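What my street used to be: a report on my local history project

I picked Fustville for my project mostly because I live there and could do it on foot. That's not a very grand reason, I know, but my tutor said to put down how we really chose our topics, so there you go. What I wanted to find out was how the families who came to work at the Parkine canneries ended up settling on the hill side of town and not down by the river, where all the work was.

I started in the library, which has a local room on the top floor with a radiator that clanks. Most of what they keep is parish stuff: rate books, school registers, some letters, a lot of maps that have been folded too many times. I spent the whole of September on the rate books alone (I'd planned a fortnight!) and copied out every household on the five streets I was looking at. That came to 1,392 entries by the end, and my handwriting got worse and worse. If I did it again I'd type straight into a spreadsheet from the start, as I then had to type the lot anyway.

The rate books tell you who paid and what the house was thought to be worth, and that's about it. They only name one person per house. So you get a Mr Đặng at one end of Tanner's Rise for years and years, and no idea at all whether he lived there by himself or with a dozen cousins. It was the school registers that filled this in. There were seven children called Đặng at the hill school in the same term, with three different fathers' names between them, all at that one address. I was so pleased when I found that I said "oh!" out loud and a man looking up his grandad gave me a stare.

The next bit was talking to people. Thu Quan is a retired dressmaker who grew up two doors along from the Đặng house, and she let me come round twice. Her view is that the hill was cheaper because the water was bad up there until the new main went in, and that families coming in from abroad were simply not shown the river houses. She remembers her mother going to ask about one and being told it had gone, then walking past it empty all winter. I can't prove that from the rate books, but I did look, and there are two houses on Wharf Street marked "void" for that year, so it could well be one of those.

Spyros Yordanov told it quite differently. His parents came over a bit later, and he says they chose the hill on purpose, to be near the people they knew and near the hall. The hall was a big part of his growing up - weddings, name days, a film on a sheet now and then, and a savings club that lent people the deposit on a house. He still has the club's little blue book with his father's payments in it. He let me copy two pages of it but asked me to leave out the other names, so I have.

I think they're both right, and that's the main thing I want to argue. When I sorted my entries by year, the early arrivals are scattered all over the hill in the worst houses, the ones with the lowest values. Later on they bunch up close to the hall and the values are better. So to me it looks as if the first families were pushed up there and the later ones were drawn. My tutor wrote "careful!" next to this in my draft, and fair enough, it's only five streets.

I also need to say something about the numbers. The old town guide says nearly 1,000 people had moved in from overseas by the time the second cannery opened, and everyone in Fustville repeats it. I could not find where that figure came from. It isn't in the census tables and it isn't in the company's wage lists, or the ones that survive. My own streets won't stretch to it, but of course I haven't done the lodging houses by the station, and those could have held a lot of people who never turn up in a rate book at all. I've left the question open.

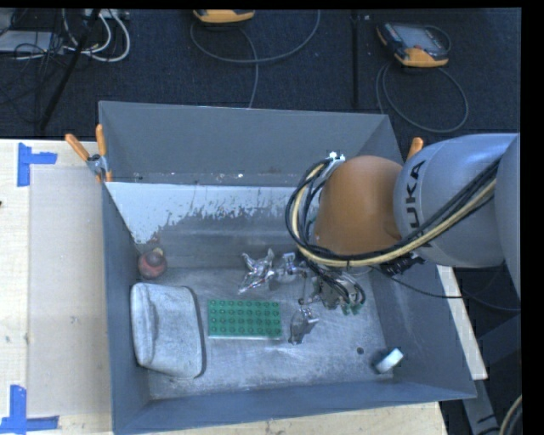

The wage lists were the hardest thing to use. They were kept by the firm and then by whoever bought the firm, and the spelling of people's names changes from one week to the next. One man is down in four different ways, and I only know it's him by his works number. Lots of the clerks seem to have just written what they heard. I ended up making a big table of spellings on the back of some wallpaper, and in the end I put it all into Pastix, the little notes program we get through college. It isn't really made for that sort of job and it crashed on me, so please, please keep a second copy of everything.

What went badly: I ran out of time for the women. Hardly any of them are named in the rate books, and the lists for the packing floor, where most of them worked, are missing for the years I needed. Mrs Quan's mother worked there and she told me plenty, but that's one family. I'd also have liked to read the letters at the library properly. Some are in Vietnamese and some in Greek, and I can't read either, so I've only used the ones that came with a translation pinned on.

What went well was the walking. I took my map round the five streets in the evenings and marked what was still standing. The hall is flats now. The Đặng house has a green door and somebody's bike in the front garden, and the step is worn down in the middle. Mr Yordanov came along for the last walk and pointed out the wall they used to sit on, and I've put it on the map at the back with a small cross, along with the two void houses and the old water main.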